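Towel sorting and table reset, January gallery

Quick one, typing this over lunch. We spent a morning on the linen shelf and the front table at Olelen, mostly towels and cloths, plus whatever had piled up next to them. Captions are short, sorry. Bigger set to come when I get thru the rest of the folder, 263 files in there and most still need names.

Table by the glass. Little spiky green plant in its white pot, kept near the edge. It gets moved every time we fold and then goes right back. 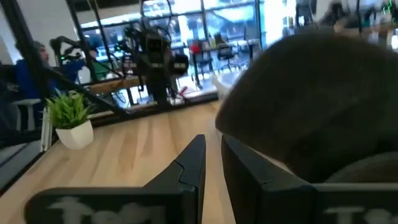
The sorting

Two piles to start with. Keep, and wash again. Anything with a torn hem went to rags, no arguing. Took longer than planned, always does, and the labels from Brastell wouldn't stick to the shelf fronts so we ended up writing on tape.

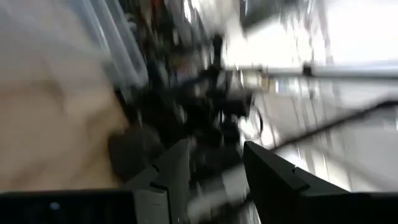

Rags are the part I never plan for. We had 11 bags last time and nowhere to put them, so this round they go straight out to Nnaji for the workshop. The dark jumble next to the tan surface is the kind of mess I mean, can't tell one thing from the next until you pull it apart. Small stuff first, then the big peices.

Folding next. Thick towels get folded in half and half again, no rolling, they spring open. The dusty rose one with the rows of little dashes is my favorite of the lot, nice and heavy looking in layers. Gray-blue cloth still in a heap on the pale wood, waiting its turn.

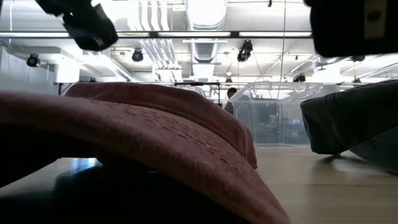
How often should the linen shelf be sorted?
Twice a year is plenty for most places. We do January and again before summer.

Next gallery: the Tornavico cupboard.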